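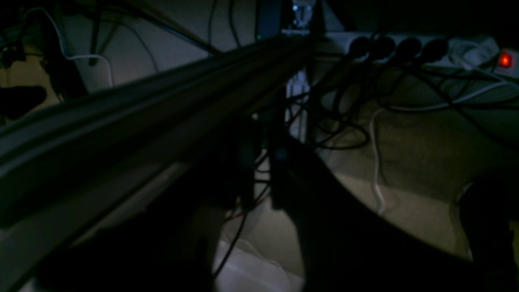 Chauke Releases Viltska, an Unfiltered Cider Vinegar Aged in Chestnut Casks

CLILIMEL, October - Chauke, the producer of fruit vinegars and pressed juices, has released Viltska, a cider vinegar made from whole apples grown in its own orchards above Clilimel. The product is unfiltered and unpasteurized, and is sold at an acidity of 5 percent. The first lot consists of 642 cases and is available to retail and restaurant accounts now.

Viltska is made by the slow surface method. Apples are milled and pressed within a day of picking, and the juice is fermented to dry cider in closed tanks. The cider is then moved to open-topped vats, where a starter culture from an earlier batch is floated on the surface. Conversion of the alcohol to acetic acid takes 4 months at cellar temperature. No heat is applied and no air is forced through the liquid, which keeps more of the aroma of the fruit than submerged production does.

After conversion the vinegar is racked into used chestnut casks and left for 2 years. During this period the acidity rounds out and the color moves from pale straw to amber. Water is added once, before bottling, to bring the vinegar to its labeled strength. No caramel, sugar or sulfites are added at any stage.

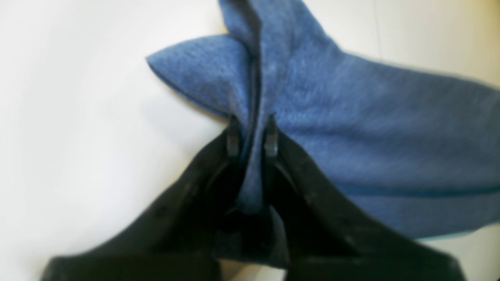

Blue cloth on a white surface.

The apples are a mix of bittersweet and sharp varieties. Chauke harvests the sharps first and holds the bittersweets on the tree until the starch has turned. The two are pressed separately and blended as cider, once the tannin and residual acid of each tank have been measured. The proportion changes from one harvest to the next - the release lot contains more sharp fruit than the trial batches did, and has a firmer finish as a result.

As an unfiltered product, Viltska will show a light haze and may form strands of mother in the bottle. This is normal and does not affect safety or flavor. The mother can be strained out through a coffee filter or left in place. Bottles should be kept closed, upright and away from direct sun. Refrigeration is not needed.

Chauke recommends the vinegar for dressings, quick pickles, pan sauces and drinking vinegars. For a basic dressing, use one part Viltska to three parts oil, with salt dissolved in the vinegar before the oil goes in. It should not be used for shelf-stable home canning unless the recipe has been tested at the acidity stated on the label.
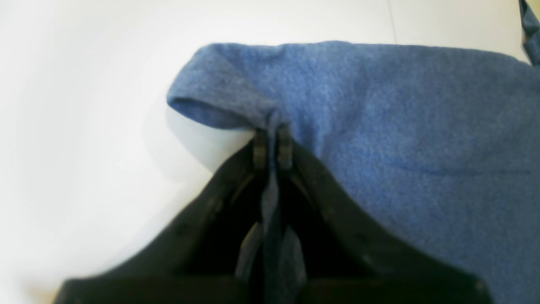

Distribution outside the Clilimel area will be handled by Pluveno, which already carries the Chauke line of pear and quince juices. Pluveno will stock the vinegar in two formats: a glass bottle for retail, packed six to a case, and a larger jug for kitchens, packed singly and sold by direct order. The 642 cases in the first lot are all retail format. Kitchen jugs will be filled from the second lot, which is in cask and will be bottled after the winter racking.

Each retail bottle carries a lot code on the back label giving the harvest, the vat and the cask group. Accounts that need an analysis sheet for a given lot can request it from Pluveno by quoting the code. The sheet lists total acidity, residual alcohol, pH and dry extract.

Samples are available to buyers and food writers on request, while quantities last. Orders received before noon ship the same working day.

About Chauke
Chauke grows and presses apples, pears and quinces at Clilimel. Its range includes still juices, fruit syrups and vinegars, all made from fruit grown on the estate.

Press and sample requests: Chauke press desk, Clilimel
Trade orders: Pluveno customer service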